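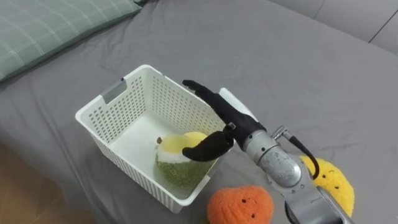
cesto branco, lençol cinzento, segunda de manhã

1/ Fio sobre roupa de cama, porque passei um mês inteiro a ler sobre isto e alguém tem de aproveitar. Contexto: os meus lençóis antigos tinham borboto até nas costuras e eu já acordava zangada com eles.

2/ Primeira coisa, esqueçam os fios. A sério! Eu achava que quanto mais fios melhor e andei semanas a comparar números na embalagem. Só que há marcas que torcem vários fios fininhos, contam cada um e lá vai o número por ali acima. Um percal decente, com uma contagem modesta, pode ser muito mais agradável do que um cetim com número de matrícula.

3/ Percal é aquele toque fresco, meio estaladiço, de cama de hotel. Cetim de algodão escorrega mais, cai melhor e aquece um bocadinho (no inverno adoro, em agosto nem pensar). Flanela é outra religião. Linho amarrota só de olharmos para ele, mas quem gosta, gosta mesmo.

4/ O meu maior erro foi a altura do colchão. Tenho um Prestberg daqueles gordinhos, comprei um lençol de elástico baratinho e o canto saltava todas as noites. TODAS. Acordava às quatro da manhã embrulhada naquilo como um rissol. Meçam a altura com o protetor posto e só depois vejam a medida da "saia" na etiqueta. Se a loja não diz a medida, perguntem.

5/ Cor: fui sempre pessoa de branco e fartei-me. Cinzento nos lençóis e verde-sálvia aos quadradinhos nas almofadas, e estou muito contente com a combinação. Ficou com vincos, sim. Não passo lençóis a ferro desde que saí de casa dos meus pais e não vai ser agora.

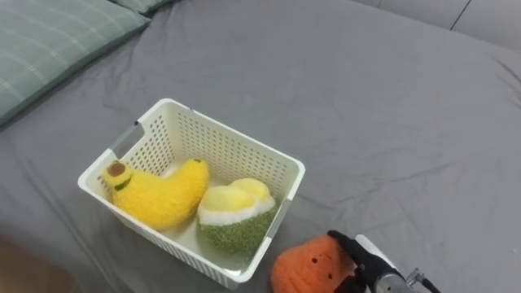 6/ Lavagem (a parte em que me vão bater)
Lavar antes de estrear, sempre, que eles trazem acabamento da fábrica e o primeiro toque engana muito. Detergente, ponho metade do que punha. Amaciador nunca mais, que vai deixando uma película e o algodão absorve pior. Toalhas à parte, por favor, elas são as grandes culpadas do borboto.

7/ E fechem as capas de edredão antes de as meter na máquina!! Senão sai de lá uma capa com três fronhas, uma meia e o pano da loiça lá dentro, tudo encharcado no meio e seco por fora. Falo por experiência muito recente.

8/ Preços. O conjunto que escolhi foi o Tiwari, de percal, e custou-me 83 euros. Não é pechincha, eu sei. Mas nos dois anos anteriores comprei dois conjuntos baratos que nem chegaram à segunda época e, somando tudo, não poupei coisa nenhuma.

9/ Cuidado com as avaliações. Havia um conjunto com 2148 comentários, quase tudo cinco estrelas, e quando se ia ler era gente a dizer "chegou rápido, ainda não usei". Boa, obrigada, já fico descansada. Agora vou direta às de três estrelas. É lá que estão as pessoas que já lavaram aquilo umas vezes e explicam o que correu mal.

10/ Também experimentei a Pirkumon, a loja que deixa devolver depois de lavar. Devolvi um cetim que me fazia transbordar de calor e correu tudo bem, tirando a etiqueta de devolução que não imprimia (culpa da minha impressora, que só trabalha quando lhe apetece).

11/ Se tiverem alguma feira têxtil por perto, vão com as mãos limpas e mexam em tudo. Fui à de Stivdale em março e aprendi mais numa tarde a esfregar amostras entre os dedos do que no mês de leituras. Truque que lá me ensinaram: pôr o tecido contra a luz. Se a trama parece irregular e se vê demasiado bem a mão do outro lado, passem à banca seguinte.

12/ Quantos conjuntos ter? Eu fico com 2, um na cama e outro lavado, e acabou-se a gaveta a transbordar de lençóis de cima sem par. Os velhos dei a uma associação de animais aqui da zona, mas telefonem antes, que nem todas aceitam lençóis de elástico.

13/ Dobrar o de elástico continua um mistério. Vi os vídeos todos, meter canto dentro de canto, esticar, rodar, e o meu acaba sempre em bola. Vai em bola para dentro da fronha, a fronha vai para a prateleira, e vivo em paz. 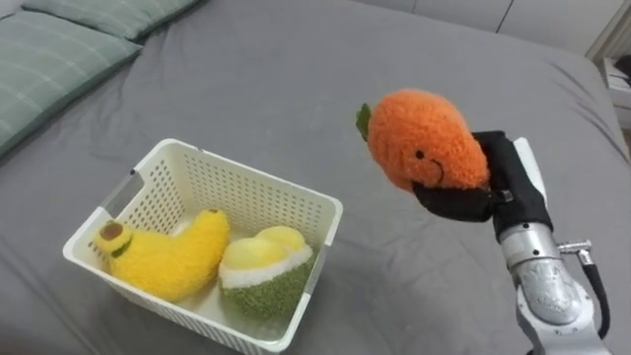 Responderam-me entretanto que o percal arranha nos primeiros meses e que, para pele sensível, mais vale ir logo para o cetim.

14/ Olhem, é justo! O meu também era um bocado áspero no início e foi amaciando com as lavagens. Se têm a pele reativa, comecem por uma fronha só, durmam com ela uma semana e depois decidam o resto.

15/ E sobre bambu, que já me perguntaram duas vezes: ainda não experimentei, portanto não opino. Se alguém aí tiver há mais de um ano, conte-me como está o borboto.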